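Home Forums Workshop Builds Members Search Log in

Westerberg Shared Workshop Forum
Builds > Hand-held and arm-mounted tools
Thread: Pad facing for the two-finger gripper, request for comment

m_menon
I am submitting this build for comment before the parts are committed. The tool is a hand-held two-finger gripper, intended to be moved later to the Dinitz arm on the second bench. The finger linkage is complete and moves freely. The question before members concerns the facing of the pads.

Three facings have been considered: bare plate, silicone sheet, and a fuzzy textile facing bonded to the plate. My present preference is the textile. It is inexpensive, it can be replaced in a few minutes, and it does not mark painted parts. I would ask members with experience of either alternative to state it in this thread, so that the discussion remains in one place.

R. Hartono
Thank you for the clear statement of the question. I must register a preference for silicone. On the sorting tool I completed last July, a textile facing was used for the first trials and was removed after 40 cycles. It had collected lint to such an extent that small washers adhered to the pad and were carried back to the start position. Silicone of 70 hardness has given no such difficulty.

yusri_saragih
With respect, I do not believe the two cases are comparable. The sorting tool handled washers. As I understand the proposal, this gripper is intended for trays and small containers, and a washer stuck to the pad would not arise in ordinary use. I have run a textile facing for 900 cycles on open containers. The edges frayed, and I trimmed them twice. Grip was not affected.

R. Hartono
Were the 900 cycles performed with the same container throughout? Wear on a single item does not establish much about a general-purpose tool.

yusri_saragih
They were performed with the same container. I accept the point as far as it goes. I would still regard 900 cycles as better evidence than 40.

Maricel F.
May I ask both members to attach their trial notes to the thread, as the posting guidelines for this section request? Members reading at a later date will otherwise have only the totals.

On the substance, I am inclined to agree with Yusri regarding trays. My concern is with the mounts. If the pad is held by screws through a metal mount, the adhesive must not be allowed to run into the screw recesses. I lost an evening to this on the Gukar frame and eventually had to drill out two heads.

m_menon
The remark about the recesses is well taken, and I have masked them for the next pair. Trial notes will be attached in the usual form.

Matters have advanced since the first post. Both mounts are now on the arms, and the textile facing has been applied to both pads. I have set up on white foam board next to the patterned mat, with the black oval tray as the first item. The pads do carry some light lint, and there are loose fibers along the edges, as Rohani predicted. I do not consider this sufficient reason to change the facing at present.
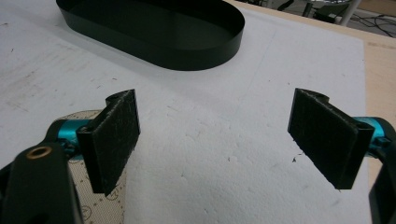 The second matter on which I would welcome advice is the pivot. I have fitted a brass bushing in the black plastic link and would prefer to retain it, but the supplier in Clandumport also offers a flanged version. The flanged part would require the link to be reprinted at 88 percent of its present thickness. I am reluctant to remove material at that point without a second opinion.

izzati.p
I would advise against the thinner link. The pivot is where a link of this kind is most likely to crack, and the gain from a flange in a hand-held tool is slight. Should the tool be transferred to the Dinitz arm, the question may reasonably be reopened, as the side loads will be greater.

Regarding the facing, I should like to propose that one pad be faced in silicone and the other in textile for a limited trial. Both positions in this thread could then be tested on the same tray.

R. Hartono
I would support such a trial, provided the pads are exchanged at the halfway point. Otherwise any difference between the two arms will be attributed to the facing.

yusri_saragih
I have no objection to the exchange. I do question whether mixed pads will tell us anything, given that the softer side will yield first and the tray will shift toward it. Two matched pairs, run one after the other, would be preferable.

m_menon
I shall proceed with matched pairs, textile first, as that pair is already fitted. The link will remain at its present thickness. Rohani, if you have silicone sheet left over from the sorting tool, I would be glad to purchase a piece from you.

R. Hartono
There is a sufficient piece in my locker. No payment is necessary. Please roughen the plate before bonding.

Related threads
Adhesives for silicone on painted plate
Gukar frame: removal of damaged screw heads
Dinitz arm, second bench: booking procedure
Printed links: wall thickness at the pivot
Sorting tool, final report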